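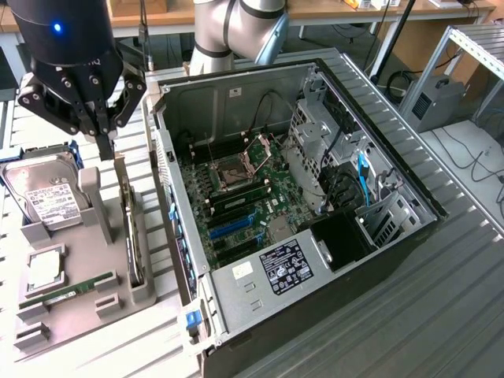

# Was in einem alten Rechner steckt

**Projektbericht, Wahlkurs Technik, Projekt „Mosoti“**

Als wir im März unser Thema gesucht haben, lagen ziemlich viele Vorschläge auf dem Tisch, und der mit dem alten Tower stand zuerst ganz unten auf der Liste. Ein gebrauchter Arbeitsplatzrechner, auf die Seite gelegt, Seitenwand ab, und dann einmal alles anschauen, herausnehmen, ordentlich ablegen und wieder einsetzen. Das klang für einige von uns nach einem Nachmittag Arbeit. Geworden ist daraus ein halbes Schuljahr, und wir hätten gern noch ein paar Wochen drangehängt!

Den Rechner haben wir über Nimari bekommen, einen Gebrauchtwarenladen hier in Plunville, der ausgemusterte Bürogeräte annimmt. Im Laden wurde uns gleich gesagt, dass wir ihn ruhig ganz zerlegen dürfen. Das hat uns die Angst vor dem ersten Handgriff ein wenig genommen (ganz verschwunden ist sie nie, und das war beim Prozessor vermutlich auch gut so).

## Unsere Fragen

Wir wollten herausfinden, wie ein solches Gehäuse aufgebaut ist und warum die Teile gerade dort sitzen, wo sie sitzen. Außerdem wollten wir eine Anleitung schreiben, mit der auch jüngere Schülerinnen und Schüler zurechtkommen. In der ersten Fassung standen lauter Wörter, die wir selbst erst eine Woche vorher gelernt hatten, und das haben wir beim Vorlesen schnell gemerkt. In der zweiten haben wir deshalb mit den Farben angefangen. Blau ist an diesem Gehäuse nämlich sehr hilfreich: Die Riegel und Laschen, an denen man etwas lösen kann, sind vielfach blau, und wer nicht weiterweiß, sucht am besten zuerst nach einem blauen Stück Kunststoff. Ganz verlassen darf man sich darauf freilich nicht, denn das SATA-Kabel ist auch blau, und an dem soll bitte niemand ziehen.

## Der Arbeitsplatz

Gearbeitet haben wir in der Werkstatt Kirkby, weil dort der Tisch stehen bleiben darf und man nicht nach jeder Doppelstunde alles wegräumen muss. Wer einmal mit einem halb offenen Rechner durch ein Treppenhaus gegangen ist, weiß das zu schätzen. Der Tower liegt dort flach auf der Seite, sodass man von oben auf die Hauptplatine schaut wie auf einen kleinen Stadtplan. Neben ihm steht die graue Teileablage.

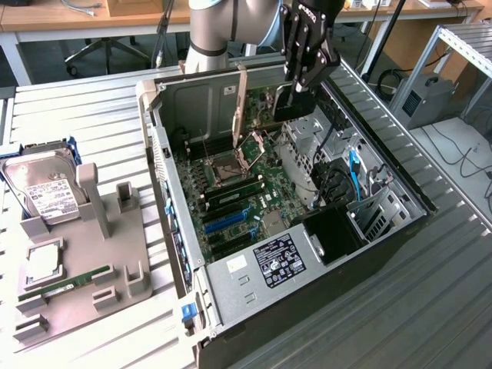

*Projektberichte des Wahlkurses, Heft 6, Seite 2*

Am Anfang haben wir uns viel Zeit zum Hinschauen genommen. Der Sockel für den Prozessor sitzt in der Mitte der Platine und ist leer, der Metallhebel steht nach oben. Gleich darunter liegen die Steckplätze für den Arbeitsspeicher nebeneinander, drei davon schwarz und einer blau, und noch weiter unten kommen die Erweiterungssteckplätze. Rechts im Gehäuse sitzt der Laufwerkskäfig aus gelochtem Blech. Die Löcher hielten wir zuerst für Verzierung, bis uns beim Lesen im Handbuch klar wurde, dass die Luft ja irgendwo hindurch muss.

Überhaupt die Luft! Wir haben unterschätzt, wie viel in so einem Gehäuse mit Kühlung zu tun hat. Die schwarze Kunststoffhaube kam uns lange überflüssig vor, eine Art Deckel ohne Dose. Sie ist zum Führen der Luft da, und seit wir das wissen, steht in unserer Anleitung ein eigener Absatz über Hauben und Lüftungsschlitze, der vielleicht ein bisschen zu lang geraten ist. Gekürzt haben wir ihn trotzdem nicht.

Das Netzteil haben wir nicht geöffnet. Das war von Anfang an so abgemacht, und wir möchten es an dieser Stelle noch einmal für alle hinschreiben, die unser Projekt fortsetzen: Das Netzteil bleibt zu, auch wenn der Stecker gezogen ist. Das schwarze Etikett mit den weißen Prüfzeichen darf man sich gern ansehen, und für ein kleines Referat über die Symbole hat es bei uns auch gereicht.

## Ordnung ist mehr als die halbe Arbeit

In den ersten Wochen haben wir ausgebaute Teile auf ein Tuch gelegt, und das ging genau so lange gut, bis jemand das Tuch gerade ziehen wollte. Danach haben wir uns auf eine feste Ablage geeinigt. Jedes Teil hat darin seine Form: für die Festplatte einen Halter, für den Prozessor eine quadratische Vertiefung, für den Speicherriegel einen schmalen Schlitz. Man muss dann gar nicht mehr überlegen, wohin etwas gehört, und beim Wechsel zwischen zwei Gruppen reicht ein Blick, um zu wissen, wie weit die anderen gekommen sind.
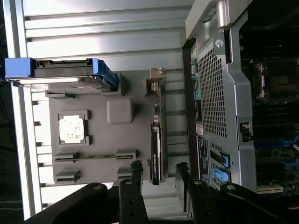 Besonders gefreut hat uns, dass auch die Grafikkarte einen Platz bekommen hat, an dem sie hochkant stehen kann. Sie ist das sperrigste Teil aus der ganzen Sammlung, mit ihrer schwarzen Abdeckung und dem Halteblech am Ende, und auf dem Tuch lag sie immer irgendwie falsch. Die Festplatte bleibt bei uns in ihrem Einbaurahmen. So fasst man sie am Rahmen an und kommt nicht in die Versuchung, auf die Anschlüsse zu greifen.

Ein Kapitel für sich ist der Prozessor. Auf seiner silbernen Oberseite sind weiße, kreidige Schlieren, die nach alter Wärmeleitpaste aussehen, und wir haben lange darüber gesprochen, ob man das für eine reine Übung sauber machen muss. Die eine Hälfte des Kurses fand, es gehöre zur ordentlichen Arbeit dazu. Die andere Hälfte fand, man lerne daran gerade, woran man einen gebrauchten Prozessor erkennt. In der Anleitung stehen jetzt beide Meinungen und dazu der Hinweis, dass vor einem echten Betrieb auf jeden Fall gereinigt und frische Paste aufgetragen werden muss.

## Der Ablauf, auf den wir uns geeinigt haben

1. Netzstecker ziehen, Gehäuse auf die Seite legen, Seitenwand abnehmen.
2. Erden, also kurz an blankes Metall fassen. Das wird leider am häufigsten vergessen.
3. Grafikkarte lösen und in die Ablage stellen.
4. Speicherriegel an den Klammern freigeben und gerade nach oben herausziehen.
5. Festplatte samt Rahmen herausnehmen.
6. Den Prozessor zuletzt, nur an den Kanten anfassen und den Hebel dabei nie mit Gewalt bewegen.

Beim Zusammenbau geht man dieselbe Liste rückwärts durch. Wir haben eine Weile auch andere Reihenfolgen ausprobiert, zum Beispiel mit dem Speicher am Anfang, und das geht ebenfalls, nur kommt man mit etwas größeren Händen dann schlecht an die Klammern.

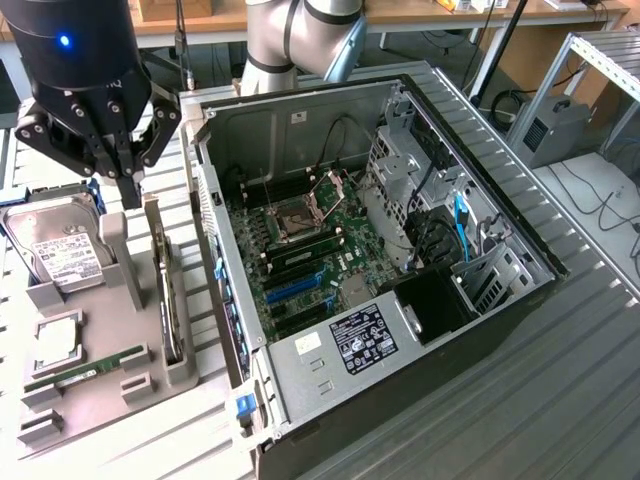
*Abb. 4: Der geöffnete Tower, links daneben die Teileablage mit der Festplatte*

## Kosten und was noch fehlt

Für das Projekt waren 500 Euro bewilligt, und wir haben nur einen kleinen Teil davon gebraucht, hauptsächlich für Kleinmaterial und für den Druck der Anleitung. Vom Rest würden wir gern einen zweiten gebrauchten Rechner anschaffen, am liebsten einen anders aufgebauten, damit man vergleichen kann. Wir vermuten, dass unser Trick mit den blauen Laschen dort nicht mehr funktioniert, und dann müsste der Anfang der Anleitung noch einmal neu geschrieben werden.

Offen geblieben ist außerdem die Sache mit den Kabeln. Wir hatten uns vorgenommen, zu jedem Kabel aufzuschreiben, wo es beginnt und wo es endet, und sind bei den schwarzen Stromkabeln stecken geblieben, die sich im Bündel alle gleich sehen. Eine angefangene Skizze liegt im Ordner „Mosoti“ im Regal der Werkstatt, mit Bleistift gezeichnet, damit man weiterradieren kann.

Bedanken möchten wir uns bei Nimari für den Rechner und bei der Werkstatt Kirkby für den Tisch, den wir viel länger belegt haben als angekündigt.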